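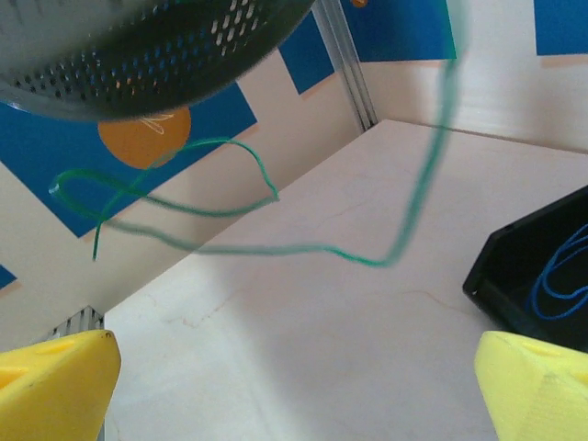 4.2 What recipients did with the gifts

Most earlier work on corporate gifts asks the giver whether the gift was a success. Givers tend to say yes. We asked the people who carried the things home.

In September, two suppliers, Tenda and Nundine, sent out 1,000 branded items for us: umbrellas, notebooks and a desk clock that Frerichs, the second author, still defends. Of the recipients, 568 returned the survey. Figure 3 plots their answers by item type and by how long they had been clients.

Figure 3. Reported use of gift at six weeks, by item and length of client relationship (n = 568).

Among those who replied, 376 said they still had the item, though "had" covers a good deal of ground — several placed it in a car trunk and could go no further. Only 151 could name the company printed on it. Umbrellas did best on both counts. The clock was kept nearly as often as the umbrella and credited to the wrong firm more often than to the right one, a result that should please its competitors.

Length of relationship mattered less than we expected. Clients of ten years forgot the logo about as readily as new ones. Deschamps, whose logo the notebooks carried, has asked us to check this again, and we have. Price per item is taken up in Section 4.3.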